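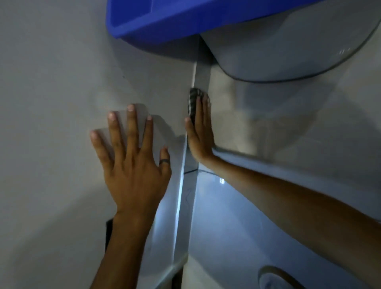

Pawlak objects that wiping out a fridge is a poor test for any kit sold to teach manipulation, because the walls are smooth, the task has no clear end state and a student cannot tell a good wipe from a bad one by looking at the log. The objection is taken up in section 4. It is partly right.

Handout 7: Contact tasks and the Prurnum teaching kit
Module: Service Robotics, Winusbridge

1. What is on offer

Prurnum sells the kit to teaching labs in two versions. The base version has one arm, a parallel gripper, a wrist force sensor and a licence for the task library. The extended version adds a second arm and the first-person recordings of household work that go with the library. Winusbridge has the extended version on trial until the end of January. All remarks below refer to it.

The library holds 200 recordings, grouped by task family: wiping, sorting, folding, opening and closing. The wiping family is the one used in this module. Each recording is supplied with a task label and a start and stop mark. Force data are not supplied with the human recordings, only with those made on the arms.

2. Why corners are hard

A flat wall can be wiped with a position controller and a little compliance. An inside corner cannot. Consider a cloth held under the fingertips and pushed into the join between two panels. There are then three contacts to manage: fingers on cloth, cloth on the first panel, cloth on the second. Friction differs at each. If the cloth sticks to the panel more strongly than to the fingers, the fingers slide over it and the corner is left unwiped while the arm reports a completed path.

A person deals with this by pressing harder for a moment and changing the angle of the hand. The free hand is often put flat on a nearby wall. In the two-arm version the second arm may be given the same job, and the planner will accept a bracing contact if it is declared in the task file under "support". Leave this field empty for the first exercise.

3. Reach and obstruction

Fridge compartments have shelves, bins and dividers close together. Two consequences for planning:

The forearm is as likely to collide as the gripper. The default collision model in the kit covers the gripper and the last two joints only. Switch on the full arm model before planning inside any enclosure. Planning time goes up to around 9 seconds on the lab machines.

Clear plastic is badly handled by the depth camera. A transparent shelf may be missing from the point cloud or may appear as scattered points at the wrong depth. Reflections on pale glossy surfaces have a similar effect. Prurnum supplies a shelf template that can be placed by hand in the scene editor. It works, but it has to be placed again each time the enclosure is moved.

4. Measuring the result

Pawlak's point about the end state stands for the library as delivered. A recording ends at the stop mark and there is no measure of coverage. For the coursework we use the Tanener coverage sheet, a printed film that is fixed to the panel and loses its marking where it is rubbed. Photograph the sheet under the bench lamp and run the threshold script. The score is the share of cleared cells out of 1000.

The sheet does not bend well into a tight corner. Cut it along the fold line and fix the two halves separately, with the edges touching.

5. Findings so far

Good: force sensor readings are stable and the zero holds over a full session. The task file format is plain and well documented. Replacement finger pads are easy to fit.

Less good: the cloth clamp loosens under sideways load. The manual describes a soft-contact mode which the current software does not list. Prurnum has been asked about both.

6. Exercise

Plan a single wiping stroke up one vertical inside corner, starting above the shelf. Use the full arm model. Repeat at two contact forces and hand in both coverage scores, the force log and half a page on where the cloth slipped.

Reading for next time: kit manual, chapter 9, up to the part on drawers.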